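Home Textiles > Knitting > Patterns and Structures

Chevron knitting

By Burgi Tanner
2022-08-27

Chevron knitting is a form of patterned hand or machine knitting in which rows of stitches are drawn into a regular series of peaks and valleys. When the yarn color is changed at intervals, the rows appear as zigzag stripes. The structure is used for blankets, cushion covers, scarves and sweaters, and is known in some pattern books as zigzag or ripple knitting.

Structure

The zigzag is produced by pairing increases with decreases. Increases push the fabric upward to form a peak, while decreases placed at a fixed distance pull it down into a valley. The number of stitches in the row stays the same. A second method, stranded colorwork, leaves the rows straight and builds the chevron from single stitches of contrasting color. Fabric made in this way is thicker, as the unused yarn is carried across the back.

Stripe depth depends on the number of rows worked before each color change. A change every four rows gives a narrow stripe suited to garments; deeper bands are more common in blankets. Two colors of strong contrast make the pattern legible from a distance. At close range the individual stitches become visible and the surface takes on a texture similar to herringbone.

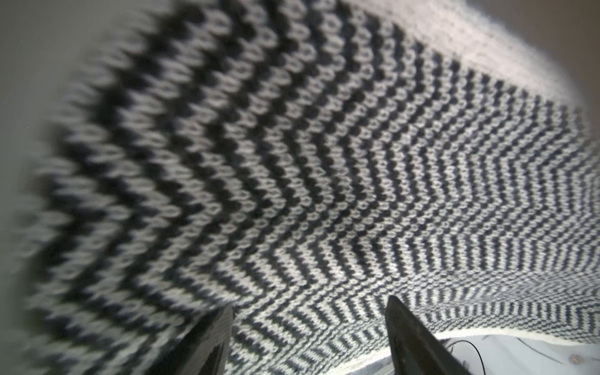 Chevron knit in charcoal and cream, with a paler band along the edge.

Edges and borders

Shaped chevron fabric has a scalloped or pointed edge at the cast-on and bind-off. Makers may leave this edge as it is or add a straight border, usually in the lighter of the two yarns. Ribbing and garter stitch are the customary choices. A border also limits curling at the sides - a common fault in plain stockinette.

Collections

The Climell textile collection in Baden holds 231 knitted household pieces, six of which are chevron blankets. The earliest was given by the Ammann family together with its handwritten row chart. The collection's study room reopens in September.

Care

Wool pieces are washed by hand in cool water and dried flat. Hanging a wet blanket stretches the valleys and distorts the stripe. Knitted blankets are stored folded - never on hangers - and refolded along different lines from time to time.

Related entries
Garter stitch
Herringbone
Stranded colorwork
Fudero blanket
Blocking and finishing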